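From: Adelmo Serra
To: mumurham-users
Date: October 16, 2018
Subject: Re: [mumurham-users] Cerkent kitchen pack, is it worth the seat cost?

Živko Kolev wrote:

> We have a quote in hand for the Cerkent kitchen pack, 1,685 for one
> seat with a year of updates. Before I send it upstairs I would like
> to hear from anyone who has run it under Mumurham and not just
> looked at the brochure. In particular:
>
> - does the arm model behave near its joint limits
> - are the collision meshes usable as shipped
> - can it be driven headless from a script
> - how bad is the license server
>
> Our use is pick and place on a counter, small items, single arm,
> parallel gripper. Nothing with liquids. We have been using the free
> Belent scenes until now and the cabinets in those do not open.
>
> Živko

Živko,

We have had the pack on evaluation since May. I can answer most of this. Version is the one with the second counter layout; if your quote lists the older build, ask them to change it, as the older one has the drawer friction bug that Liliana reported here.

Joint limits. The arm is fine in the middle of its range. Within a few degrees of the wrist limits the controller starts to chatter if you leave the default gains in place. Halve the derivative gain on the last two joints and it goes away. Cerkent support confirmed the defaults were tuned for a longer time step than the one Mumurham uses. They have not changed the shipped file, so you will need to keep your own copy and reapply it after each update. The updater overwrites without asking.

Collision meshes. Mixed. The counter, the cabinet boxes and the drawer fronts are plain convex shapes and cost almost nothing. The stove grates are another matter. They ship as a full triangle mesh, and if anything comes to rest on them the contact count goes up and the step rate comes down. We replaced ours with a flat slab and a few bars and lost nothing we cared about. If your tasks stay on the counter you can turn collision off for the grates completely. The flag is in the scene file under the stove node and it is read at load time only, so changing it from a running script does nothing. 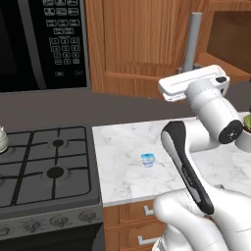

Bowls are hollow and will hold things, which was not true of the Belent ones. The smaller counter items are single rigid bodies with the mass set by volume, and for most of them the mass comes out too high. Check each one you intend to grasp. We override the mass and the friction coefficient in the task file and leave the asset alone. Doing it the other way round means your edits disappear with the next update, same problem as the gains.

The gripper closes on a force target by default. For small items switch it to position with a force cap. With the default setting, light objects shoot out sideways when the fingers meet a corner. Amedeo had this on nearly every attempt until he changed the mode. The manual mentions the setting in a footnote to the section on cabling, where you will not look for it.

Headless. Yes, it works, with one condition. The renderer still wants a display device at start even if you ask for no window. A dummy display is enough. We ran 700 episodes of a single pick and place task over a weekend on one machine. 81 of them ended early because the planner gave up, and when I went through the logs nearly all of those were starts where the target had been placed too close to the base, which is our sampling and not their fault. The remaining ones ran to the end without a crash or a memory problem. I would not read more into those figures than that. It was one task and one seed schedule.

If you record camera output, turn off texture streaming. With it on, the panel lettering and other fine detail on the appliances can differ between the first frames of an episode and the later ones. For a person watching it makes no difference. For training data it does. Even with streaming off, the small print on the appliance controls does not resolve at the default render size, so if you need a policy to read labels, this is the wrong product at that size.

License server. It is the D'Amico one that several other packs use. It holds a seat for 386 seconds after an unclean exit, and there is no way to release it by hand from the client. If your jobs get killed by a scheduler you will spend time waiting. Put a retry loop around the start call. Kalevi Nieminen posted a script for this in the spring that still works if you change the port.

Things I have not tested: the two-arm configuration, the mobile base, anything with the oven door open. The door hinge is listed as articulated in the data sheet. The drawers do open and close properly in the current build, and they stay where you leave them.

On price. For your use I think one seat is reasonable if you are going to be on counter tasks for the full year. If it is a short project, ask for the quarterly license. They have one. It is left off the price sheet and you have to write to sales and name it. The quarterly seat does not include updates, which given what the updater does to your files may suit you.

I would also ask them in writing whether the scene files may be shared with a partner lab. Our first contract did not allow it and the amended one took six weeks.

Liliana Santoro has the modified gains file and our slab version of the grates. She is on this list and has said she will send both to anyone who holds a valid seat.

Adelmo

_______________________________________________
mumurham-users mailing list
To unsubscribe, send a message with the word unsubscribe in the subject line to the list request address.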